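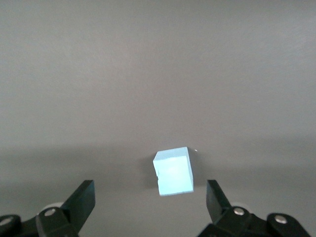

Foam blocks on a grey table – do they always shed?

Filed under: Tables, Desks & Worktops
Print this page | E-mail this thread | 6 shares

Prorkgate wrote:
I've been given a pale blue foam cube as a sample, one of those little ones for sorting and stacking games. The seller says it's "clean cut" and "crumb free". I'm not convinced. The edges are a bit uneven, there's a nick halfway down one side, and a white speck was sitting on the table right by the corner. Possibly foam, possibly just fluff. The full bag is 400 blocks and I don't fancy hoovering up after 400 of these. Has anyone bought in bulk and regretted it?

Bellamy wrote:
Yes, and yes. All cut foam drops bits for the first few weeks. "Crumb free" is something people print on bags. Tip them into a pillowcase, tie the end, shake it outdoors and see what's left in the bottom.

Flutamgate wrote:
Don't agree. We've had ours at the toddler group since April and I wipe the tables down every session. Hardly a crumb. A nick in the side just means somebody's blade slipped. Are you sure the speck came off the cube at all? A matt grey top shows up every bit of lint in the house.

Prorkgate wrote:
No, I'm not sure, that's why I said possibly. But I'd like to know before I pay for a bagful.

Bellamy wrote:
Then test it. Wipe the table, let it dry, rub the cube on it for a minute and look again with a torch held low. Overhead light is useless on matt grey, you only get soft shadows and miss the small stuff.

Prorkgate wrote:
Had a proper look at the bare part of the table. It's smooth and dull, no pattern to hide anything, and there are still a couple of tiny pale flecks on it.

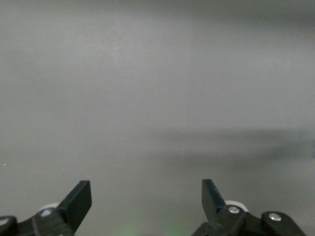
So either foam bits travel further than I thought or my table was never as clean as I like to think. Neither one tells me whether to buy the bag.

Flutamgate wrote:
You can't blame the cube for every fleck on a table. I'd put money on dust, or kitchen roll. Cheap kitchen roll is terrible for it.

Brarier wrote:
What are they asking for the bag? Aníbal Escobar at our scrap store sells offcuts by weight and you can go through the tub and leave the chipped ones behind. No claims on the label because there's no label.

Prorkgate wrote:
Too much, put it that way. Offcuts would do me if they're near enough square. Do they stack?

Brarier wrote:
Mostly. A few lean.

Bellamy wrote:
Wash them whatever you buy. Lukewarm water, squeeze, dry on a towel. And use a microfibre cloth on that table – kitchen roll is half your trouble, I'll give Flutamgate that much.

Prorkgate wrote:
Fine, cloth first, then the rubbing test. I'm still not believing "crumb free" until I've seen it.

13 comments | Print this page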